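Mulstead Vikis two-arm sim pack, short review
12 May 2025

Been running this since September, finally writing it up. Quick one, on my lunch.

What you get: a simulated two-arm robot, a stack of rooms, a bin of objects, and a scripting layer called Fang. License is 1589 for a single seat. Not cheap. Comes with 40 rooms, and you'll use maybe a handful of them.

Install was painless on my desktop. Laptop, forget it. Fans screaming, view stuttering, gave up after 3 tries.

Best part is the head view. You look down over the robot's own body at the table, so you learn fast what the arms block and what they dont. Tiled-wall room, red object on the table, both grippers out:

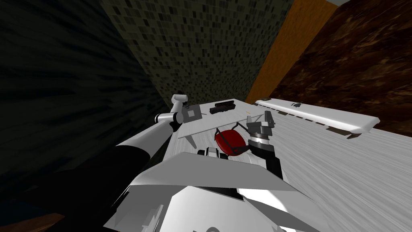
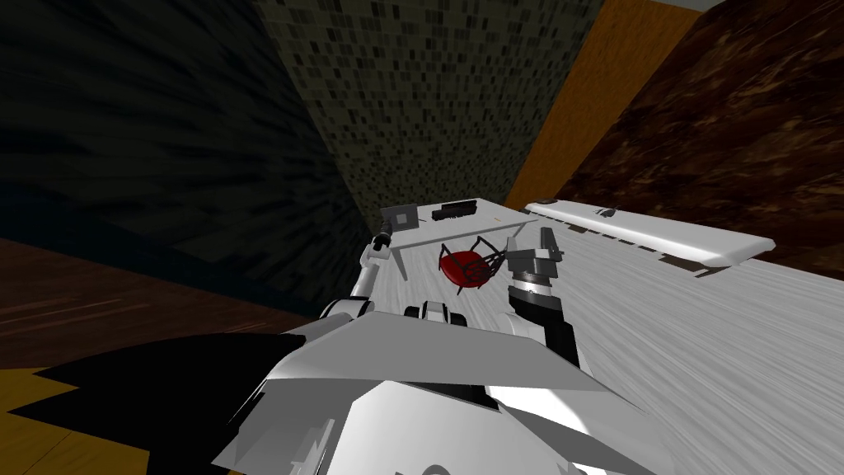
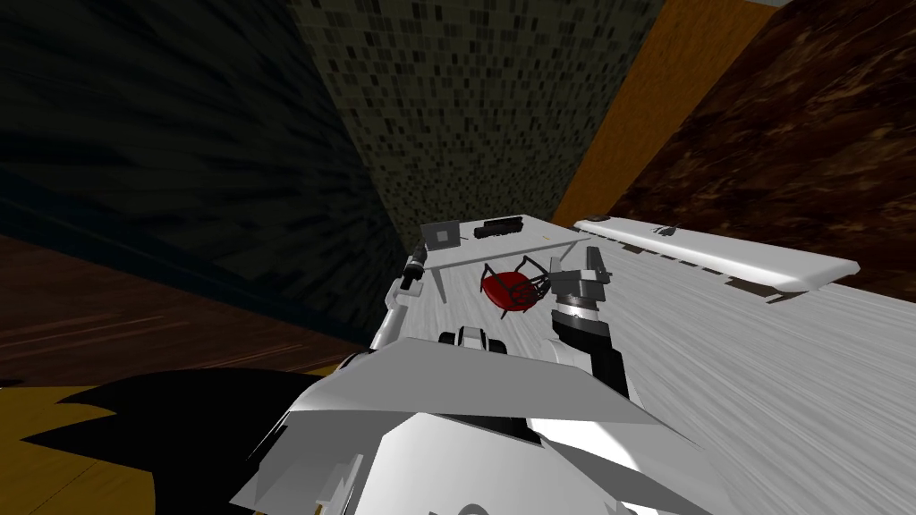
Arm control is good. Smooth, no weird snapping at the elbow, which was my big gripe with Porden. Fingers respond right away. Thin wire shapes are harder, contact gets jittery and I had to drop the step size a lot. Slow after that, but it holds.

Shadows are too hard for my taste. There's a slider, buried three menus deep, barely does anyting. Textures fine. Nobody buys this for the wallpaper.

Fang is the weak spot. Docs are thin, error messages worse. "Bad handle" on line 3000 of a generated file, thanks a lot. Support did answer, next morning, with a fix that worked.

Missing: an undo for object placement. Export to anything but their own format. A decent search in the object bin.

Would I renew? Yeah, probably. Porden is cheaper and the docs are miles better, but the arms feel wrong and I spend my day on the arms. If you only need one arm, get the trial first and see if the small version covers you.

Four out of five. Three and a half if you're on a laptop.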